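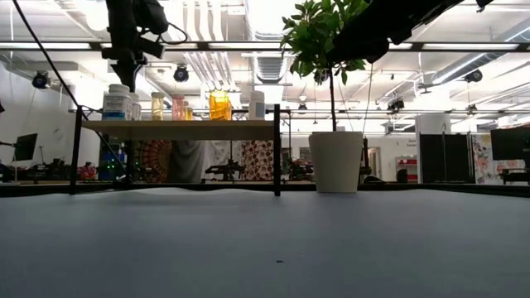

Figure 3. Workspace for the shelf task, with the two arms above the bottles and the potted plant.

3.2 Collection of demonstrations
All demonstrations were given by remote control. The operator moved both arms with a pair of small leader arms, and joint positions were recorded together with the camera images. We collected 383 episodes, of which 36 were removed by hand — mostly for long pauses of the operator. The plant was kept in all episodes, so that the policy must learn to move near leaves.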